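工作笔记 Evholm 小间

2020年4月10日

上午先把小间里的东西全部搬到走廊，地面扫过再拖。门后面积了很多纸屑和扎带头，都是以前拆箱留下的。垃圾袋装满以后口扎不住，换了厚的那种。以后拆箱一律在走廊拆，空箱压平了直接送下楼，小间里不再放纸箱。

桌子往里挪了，长边靠墙。原来的摆法两边都能站人，看着方便，可是门一开就顶到椅背，来回端东西总要侧身。挪过之后椅子能整个推进桌下，门可以开到底。缺点是靠墙那一侧擦桌子要探身，墙根容易掉东西。先在桌子后沿和墙之间塞了一条泡沫，颜色难看，能用。缝宽11毫米，买现成的密封条没有这么宽的，要么拼两条，要么等下次锯木条时顺手带一根。

桌腿有一条短，老问题。以前垫的是折起来的硬纸，踩久了就扁，每隔一阵就开始晃。这回把调节脚拧出来重新上了，螺纹里有灰，拧之前用旧牙刷刷过，滴了点油。用水平尺横着竖着都看了，横向气泡居中，竖向还偏一点，偏向外侧。地面本身往门口有坡，彻底找平要动另外几只脚，今天没做。

架子是 Vaněk 的，一共4层，最下面一层以前空着，因为弯腰拿东西麻烦，结果慢慢变成了堆杂物的地方。重新分了一下：

最上层放不常用的，备用桌布、没开封的垫子、灯的包装和说明书。
往下一层放浅托盘，叠着放，口朝下，免得落灰。
再往下放小件，都进带盖的盒子，盒子正面贴标签，标签统一贴右下角。
最下层放重的，秤、砝码盒、工具箱。

标签纸用的是旧的那卷，背胶有点干，盒子表面不先擦酒精就会翘角。擦过的到下午都还贴着。盖子上不再贴标签，以前盖子和盒子互相拿混过，里面装着杯垫，盖上写着球，找的时候很费事。

小件清点时按能不能滚分了两类。方的、扁的、袋装的放一边，圆的放另一边。圆的东西单独占一个深盒，盒底铺了毛毡。以前圆的和方的混放，端盒子走路时里面一直响，硬壳的还会把软的压出坑。真的水果另外算，不进盒子，用完当天拿走。上个月柜子里翻出来一个干瘪的柠檬，旁边的桌布都沾了味道，洗了两遍才下去。

灯的事情记详细一点，后面要写到采购单里。

原来的顶灯一边亮一边暗，灯管用久了，暗的那边发黄。先试了只换灯管，亮度上来了，颜色还是两样，因为新旧混着。后来把两支都换成 Judavell 的，标称每支2,000流明，装上以后整间屋子均匀多了。小间墙面是浅色的，光在墙上来回反，人站在桌边也不会觉得背后特别黑。灯罩拆下来洗过，里面有小飞虫，晾干才装回去。装的时候卡扣有一个断了，用扎带代替，扎带头朝上，从下面看不见。

台灯暂时撤掉了。它的光从侧面来，盒子和托盘在桌上拖出很长的影子，小件放在影子里颜色就不准。有人喜欢用台灯看标签上的小字，所以没有收走，放在架子旁边，用的时候再插。插座在桌子左后角，插头不要留在桌面上，绕一圈挂在架子侧面的钩上。

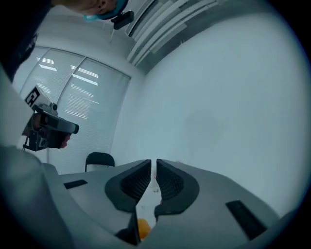 桌面垫子今天试了两种。一种是 Stusimari 的细毡，厚，灰色，铺上去很平，四角不用压；另一种是硅胶的，薄，比较黏手，抖平要费点工夫。方盒在两种垫子上都没有问题，差别全在圆的东西上。桌子竖向没有完全找平，光着桌面时球放下去会自己往外走，铺了细毡以后基本能停住，只有很硬很滑的那种还会动。照片里低处露出来的那个橙色圆东西，表面光滑，就属于要当心的一类，这类东西放上桌之前要先给它找个位置，垫圈或者浅碟都行。硅胶垫上它停得最稳，但是硅胶粘灰，半天下来一层绒毛，浅色的东西放上去再拿起来，底下就带着毛。综合下来先用细毡，圆的东西加垫圈。

垫圈是从瓶盖和胶带芯里挑的，大小不齐，倒也够用。胶带芯内侧有残胶，没擦干净的不要用。想过用打印的，画图的时间不如直接去买一包窗帘环。窗帘环内径36毫米的那种试过一个，小球正好坐进去，大一点的果子坐在上面也稳。木头的比塑料的好，塑料的太轻，拿果子的时候会跟着起来。采购单上写木头的。

颜色也试了试。灰毡上放橙色、红色、黄色都很清楚，深绿和深蓝要差些，黑色的盒子边缘看不太清。浅木色的垫板正好反过来，黑的清楚，黄的就淡。不打算为了颜色来回换垫子，黑盒子上贴一条浅色胶带，问题就解决了。胶带贴在盒沿，绕一圈，接头放在背面。

试的过程中顺手看了影子。人探到桌子上方的时候，头和肩会挡掉一部分顶灯，桌子中间就暗一块。换灯以后这一块淡了很多，影子边缘也变虚，看颜色够用。坐着做事影子更少，可是坐着够不到后沿，靠墙那一侧的盒子还得站起来拿。把常用的盒子都挪到前半边，后半边只放空托盘，站起来的次数就少了。椅子高度调低了一格，原来坐着膝盖顶桌框。

托盘摆放规矩，贴在墙上的那张纸重写了：

托盘从左往右摆，左边是没动过的，右边是弄完的，中间留空给手。
圆的东西一次只上桌一个，其余留在深盒里。
掉地上的先放进门口的小筐，擦过再回盒，不要直接放回去。
喝的东西放在走廊的小凳上，不带进来。
收工时垫子留在桌上，托盘倒扣，盒子盖上。

贴纸的位置换到了门内侧，原来贴在架子旁边，被盒子挡住一半，谁也不会去看。字写大了一号。

下午按新的摆法走了一遍完整的收放。先把盒子从架上取下来，按顺序放到桌左边，再一件件拿出来，放到毡子上，收进右边的托盘。走下来发现右边托盘的边太高，手腕要抬起来绕过去，换成浅的就顺了。深托盘退回架子上。浅托盘边低，圆的容易翻出去，所以圆的不进托盘，直接回深盒。深盒摆在右手边的地上试过，弯腰多，最后搁在椅子旁边的矮凳上，高度正好比桌面低一掌。

布类单独说一句。擦手布和擦桌布以前挂在同一个钩上，经常拿错。现在擦桌布放桌子下面的钩，擦手布挂门边，颜色也分开，深的擦桌，浅的擦手。桌布叠法统一成对折再三折，宽度刚好和架子层板一样深，不会垂下来。之前有人卷着放，占地方，抽一条会带出来一串。

声音比以前小了。毡子铺上以后，放盒子基本没有响动，隔壁也不用敲墙了。走廊里那扇门还是响，合页上过油，好了一会儿又开始，可能是门框变形，要请楼里的人来看。

通风一般。窗开一条缝，纸会吹动，把重写的那张规矩四角都贴牢了。窗台上原来放的空瓶全部清走，只留一个小的装酒精，盖紧，标签朝外。窗玻璃内侧擦了，外侧够不到。傍晚有一阵太阳斜着进来，打在毡子右半边，和顶灯的颜色不一样，那段时间放下卷帘再做事。卷帘的拉绳太长，会垂到桌上，打了个结提起来。

没做完的：

桌子竖向找平。
桌后缝隙换木条，泡沫先留着。
灯罩断掉的卡扣，问 Judavell 有没有单卖的配件，没有就继续用扎带。
木窗帘环买一包，买到以后把瓶盖全部扔掉。
Stusimari 细毡再要一块，备着替换，洗的时候桌上不能空着。洗法说明上写冷水，不要拧，平铺晾。
架子最上层靠墙那颗固定螺丝松，手能晃动，层板上暂时不要再加东西。配件问 Vaněk。
旧灯管立在走廊墙角，用纸板裹住了，等回收的人来拿，搬东西的时候绕开。

深盒里的毛毡剪小了一点，边上露出盒底，球滚到边上还是会响，下次剪的时候四边各多留一指宽。剩的料在架子第二层托盘旁边，卷着，用皮筋扎好了。

钥匙放回原处。酒精瓶剩得不多，要补。

补记：矮凳的一只脚垫掉了，在门口小筐里，胶水干了再装。装之前先别往凳上放满盒。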